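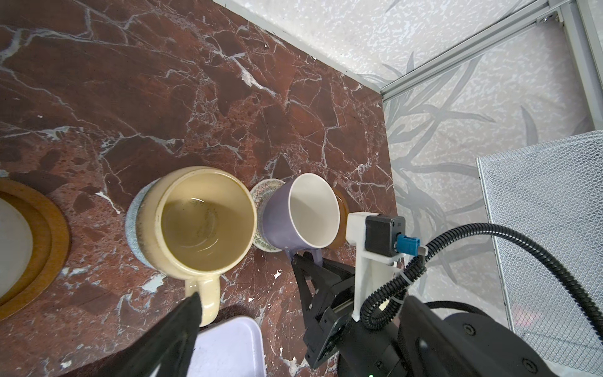 Mugs on a marble tabletop, one with a shallow layer of murky liquid at the bottom.

Pukport tea and coffee shops to drop disposable cup charge, keep deposit plan

PUKPORT — The town council voted on February 9, 2021, to end the surcharge on disposable cups at tea and coffee shops and to go ahead with a deposit plan for reusable mugs, which will start in April.

The vote closes a dispute that has run since last summer, when the surcharge first appeared on receipts. Shop owners said they were left to explain a charge they had not asked for. Customers said the signs were hard to read and that the amount was not the same from one counter to the next.

Under the new plan, a customer who wants a drink to go can pay a deposit of $2 and leave with a mug. The deposit comes back when the mug is returned to any shop in the plan. A mug does not have to go back to the shop that handed it out. Customers who bring a cup from home pay nothing extra, and shops may still sell drinks in paper cups at whatever price they choose.

The council said 44 shops have signed up so far. The list includes most of the businesses on Assunção Street, the two counters inside the ferry terminal and the bakery chain Zorkotura, which has its main kitchen on the north side of town. Shops that have not signed can join at any time before the plan starts, and after that at the start of each quarter.

"We have been washing mugs for as long as we have been open," said Wondimu Weldu, who owns a coffee shop near the lower end of Assunção Street. "The washing is the part I know. What I wanted to hear was who pays when a mug doesn't come back."

The answer, according to the text passed by the council, is that the deposit stays with the plan and is used to buy replacements. A shop that runs short can ask for more mugs once a week. If the fund falls below a set level, the town will cover the difference for the first year only. What happens in the second year was left open, and two council members voted no for that reason.

Pickup and delivery will be handled by Jimmont, a laundry and dish service that already works with the town's school kitchens. The company will collect mugs left at drop-off bins, wash them at its plant and bring them back to the shops in crates. Shops with their own dishwashers may wash mugs on site, and those that do will pay a lower fee.

Washing rules took up much of the meeting. The draft called for every returned mug to go through a machine, which would have shut out the smaller shops that wash by hand in a three-part sink. That section was changed after the health office said hand washing was already allowed under the county food code, as long as the sanitizer is tested and the mugs are air-dried. The final text keeps the county rule and adds only that mugs with chips or cracks must be taken out of use.

Staining was discussed as well. Tea and dark coffee leave a brown film on light glazes, mostly at the rim and in the bottom where the last of the drink sits, and several owners said customers send back a clean mug if it looks marked. The health office said a stain alone is not a violation. It advised shops to soak mugs in warm water and baking soda and to avoid steel wool, which scratches the glaze and makes the next stain harder to get out.

Owners asked whether the plan would use a single design. It will not, at least at first. The town asked for bids on a standard mug in the fall, but the lowest offer came in over the budget and delivery would have taken until summer. The plan will instead begin with mixed stock, bought from restaurant suppliers and marked on the base with a small sticker that holds up in a dishwasher. Size will be limited to two volumes so that shops can set prices.

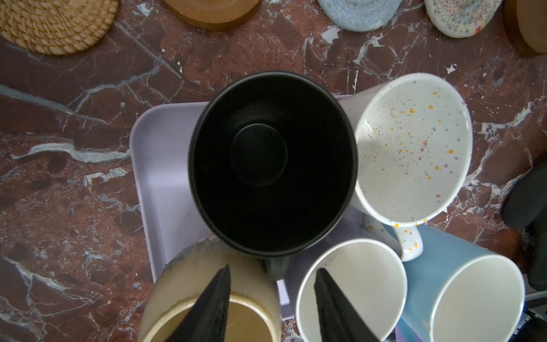
Mixed stock has some drawbacks, and the council heard them. Mugs of different shapes do not stack well, and handles take up space in a crate. Jimmont said it can carry fewer per trip than it could with a straight-sided cup and will need an extra run on busy mornings. The company did not ask for more money in the first contract but said it would bring up the issue again when the contract is renewed.

Lids were another sticking point. A mug without a lid is fine at a table and less so on a bus, and the ferry company does not allow open hot drinks on the upper deck. The plan will offer a flat silicone lid for a separate deposit of $1. Weldu said he expects most of his customers to skip it. The terminal counters asked for a larger share of the first lid order and got it.

The surcharge being dropped was passed last year with little debate. It was meant to cut down on the number of paper cups in street bins, which the sanitation office had named as a cause of overflow on weekends. The office reported to the council that it could not say if the charge had made a difference. Foot traffic downtown dropped over the same months, and the bins were emptied on a different schedule, so the numbers before and after could not be fairly compared.

Money already collected will go toward the start of the deposit plan. Shops that still hold surcharge money must turn it in before the end of March, along with a one-page form. The finance office said it would not charge late fees on earlier payments as long as the form is complete.

The council received 311 written comments on the two measures. Many supported the deposit plan and opposed the surcharge, though a number of writers wanted both gone. Several came from residents who said they could not carry a mug around all day and wanted more places to leave one. In response, the town added drop-off bins at the library, the clinic and the parking lot behind the post office.

Concern about the virus came up in many of the comments. Some shops stopped filling cups from home last spring and have not gone back to it. The plan does not require them to. A shop may refuse a customer's own cup and still take part, provided it hands out washed mugs from the shared stock. Returned mugs are to go straight into a covered bin, and staff must wash their hands after handling them. Tables and counters where mugs are set down should be wiped between customers, as they are now.

Zorkotura said it will take part at all 3 of its Pukport locations but will keep paper cups as the standard choice at its drive-up window. A manager told the council that handing a full open mug through a car window was not something the company was ready to try. The council agreed that drive-up service could be left out of the plan.

Training for shop staff will be held in March at the community hall, with morning and evening sessions. Each shop is asked to send one person. The session covers how to take and return a deposit at the register, how to log missing mugs and what to do with a mug that has no sticker. Owners who cannot send anyone can pick up a printed guide from the clerk's office.

Customers will not need an app or a card. Deposits can be paid and returned in cash or added to a card payment. A customer who paid by card and returns a mug at a different shop will get the money back in cash. That drew an objection from two owners who keep little cash on hand. The council said shops may offer a credit toward a drink instead, but only if the customer agrees to it.

The clerk's office will post the full list of shops and drop-off points before the plan begins. A first report on lost mugs, costs and washing is due at the council's September meeting — six months before the Jimmont contract comes up for renewal. Questions from shop owners can be sent to the clerk by mail or left at the front desk during office hours.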